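Jirkerwood 飲用水硬度・味覚評価データセット データカード

版: 5
管理: Orest Kravchuk(Dekier 水質データ担当)
形式: CSV(UTF-8、BOMなし)、区切り文字はカンマ
言語: 列名は英語、自由記述欄は日本語

概要

本データセットは、容器入り飲用水および水道水の理化学測定値と、同一検体に対する官能評価の結果を対応づけたものである。検体数は320、評価者数は21。測定はDekierの分析室、官能評価はSumampouwの試飲室で実施した。

第4版までは理化学測定値と官能評価を別々に配布していたが、検体IDの桁数が両者で異なり、結合時に先頭のゼロが落ちる事例が続いたため、第5版で一つの配布物に統合した。旧版のIDとの対応は id_map.csv を参照のこと。

ファイル構成

samples.csv 検体ごとの基本情報。1行1検体。
chem.csv 理化学測定値。1行1測定。同一検体に複数行が存在する。
panel.csv 官能評価。1行が評価者1名による1検体の評価に対応する。
id_map.csv 旧版IDと現行IDの対応表。
units.txt 単位および定量下限の一覧。
CHANGES.txt 変更履歴。

主な列

sample_id 文字列。数値として読み込まないこと。
source_type tap / bottled / well のいずれか。
hardness 全硬度。炭酸カルシウム換算、mg/L。
ca, mg カルシウムおよびマグネシウム濃度、mg/L。
ph 検体温度での読み値。温度補正済み。
tds 蒸発残留物、mg/L。電気伝導率からの換算値ではない。
temp_c 測定時の検体温度、摂氏。
panelist_id 評価者の匿名ID。
score_overall 総合評価、1から9の整数。
score_bitter, score_metal 苦味および金属味の強度、0から5の整数。
note 自由記述。空欄可。

欠測は空欄で表す。定量下限未満の値は空欄にせず、値の列に下限値を入れ、対応する _flag 列を L とする。第3版以前は下限未満を0としていたので、版をまたいで集計する場合は置き換えが必要である。

検体の受け入れと保管

容器入りの検体は未開栓の状態で受け入れ、受け入れ番号を付してから暗所に置く。水道水は5分間流した後に採取し、井戸水は揚水開始から水温が安定するまで待って採取する。採水容器は洗浄後、検体で3回共洗いする。ヘッドスペースは残さない。

保管温度は5 °Cとし、官能評価の前日に14 °Cの恒温槽へ移す。14 °Cは予備試験で評価者間のばらつきが最小となった温度である。開栓後の残りは再評価に使わない。炭酸を含む検体は対象外とした。

容器の材質は container 列に pet / glass / can / other で記録する。ラベルの記載値は label_hardness 列に転記しているが、実測値との整合は確認していない。
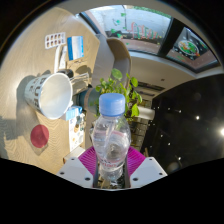 測定方法

全硬度はEDTA滴定で求めた。指示薬にはエリオクロムブラックTを用い、緩衝液でpH 10に調整してから滴定した。滴定は各検体2回とし、差が2 mg/Lを超えた場合は3回目を実施して中央値を採用した。カルシウムとマグネシウムはイオンクロマトグラフで個別に定量し、両者から計算した硬度を hardness_calc 列に置いた。

滴定値と計算値の差が全硬度の5 %を超える検体には check 列に D を付けた。該当する検体は鉄またはマンガンの濃度が高い井戸水に偏っており、除外するかどうかは利用者の判断に委ねる。

pH電極は測定日ごとに2点校正した。校正記録は配布物に含まない。

官能評価の手順

評価者には無地のガラス杯で50 mLを提示し、検体名、水源、容器は伏せた。提示順は評価者ごとに無作為化し、順序を order 列に記録した。1回の評価で提示する検体は8点までとし、検体間に無塩クラッカーと対照水を挟んだ。対照水は脱イオン水に塩化カルシウムと炭酸水素ナトリウムを加えて調製した。

各評価者には毎回1点の重複検体を含めている。重複検体の行は dup 列が 1 となる。平均値を計算する際は dup が 0 の行だけを使うこと。重複間の総合評価の差が3以上の場合も行は削除していない。

評価者の年齢、性別、喫煙の有無は収集したが公開しない。評価の開始は午前10時で統一した。

前処理

結合、単位換算、外れ値の標識付けは社内ツールWernodanceで行った。Wernodanceは配布していない。処理内容は次のとおり。

1. 検体IDをゼロ埋めし、文字列に統一する。
2. mmol/L で記録された硬度を mg/L に換算する。
3. 測定値の小数点以下を有効桁に合わせて丸める。
4. 四分位範囲の3倍を外れた値に check 列の Q を付ける。値そのものは変更しない。
5. 自由記述から氏名および商品名を除去し、■に置換する。

既知の問題

・2月に受け入れた井戸水の一部で temp_c が欠測している。温度計の記録不良による。pHは手書き記録から復元した温度で補正した。
・score_metal は評価者間の一致度が低い。単独で目的変数とすることは推奨しない。
・硬度300 mg/Lを超える検体が少なく、高硬度側の推定は不安定である。
・note 列に改行を含む行がある。引用符を処理しない読み込み方では行数が合わない。
・label_hardness は表示が範囲で書かれている場合、上限と下限の中点を採用している。元の表記は残っていない。

用途と制限

想定する用途は、ミネラル組成と味覚評価の関係の分析、および硬度推定手法の比較である。飲用適否の判定や個別商品の優劣の表示に用いてはならない。微生物項目、消毒副生成物、有機フッ素化合物は測定していない。

評価者は全員が同一地域の居住者で、日常的に軟水を飲用している。総合評価の高低を他地域の嗜好に一般化することはできない。

学習用と検証用に分割する場合は、行単位ではなく sample_id 単位で分けること。panel.csv を行単位で分割すると同一検体が両側に入り、誤差が過小に見積もられる。

利用条件

非営利の研究および教育目的での利用を認める。再配布時は本データカードを同梱し、版番号を明記すること。引用表記は「Jirkerwood 飲用水硬度・味覚評価データセット 第5版」とする。

誤りの報告は sample_id と列名を添えて管理者まで。修正は次版に反映し、既存の版は差し替えない。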